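Bottles, Flasks and the Great Lid Hunt

If your cupboards are anything like ours, there is a shelf somewhere that rains bottles whenever you open the door. We finally turned ours out this week (long overdue, I know!) and stood what we could on the little wooden table to see what we had.
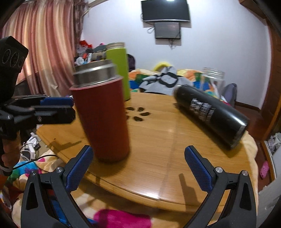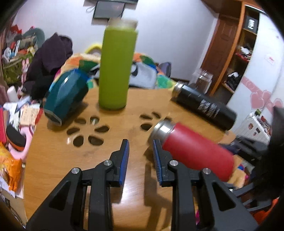
Gridby, 16th December

The green bottle and the black one are both on the table in each picture, with a red one for company, and I must say they look rather cheerful together. The swap shelf at the Canen Hall is open again, so if you have a flask or tumbler that never gets taken anywhere, do please bring it along, with its lid if you can possibly find it. We passed on 71 of them in June, which was lovely, and there is still room for plenty more.

A good soak in warm water and bicarbonate of soda does wonders for a stale flask, and leave the lid off while it dries. Spare lids go in the box by the door, and you are very welcome to rummage.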